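2026-05-02

Went to Ekcombe this morning to look at the apartment again. The listing says it is a quiet street and 4 minutes from the station. I walked it with my phone timer running and it took me 117 seconds to get as far as the first crosswalk, where the light stayed red so long I could have read the lease. So much for that.

The agent from Haddad was all smiles about the heating. New system last October, she said, very efficient. I asked to see a bill and she said the previous tenant had them. Of course he did. She also said two other people were interested, and I would like to meet these people one day, as they have been interested in every place I have ever looked at.

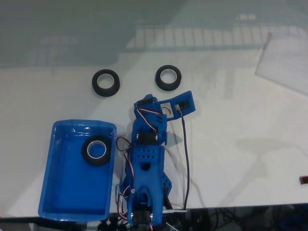
Is it worth paying more to live closer to work? Only if the job stays where it is, and I have my doubts about that.

Firix keeps saying the Ekville office is safe – they said it twice in one email, and I don't trust anything that gets said twice in one email. If they move us, I will have signed for a smaller kitchen and a worse view for no gain at all.

The bedroom smelled of fresh paint, but only on the one wall. I put my hand on it and it felt cold. She told me all outside walls feel like that in spring. Mine at home doesn't.

Told her I would call by Tuesday. Had soup, looked at the rent figures again, and they hadn't gotten any better. Need to find my copy of the current lease before bed.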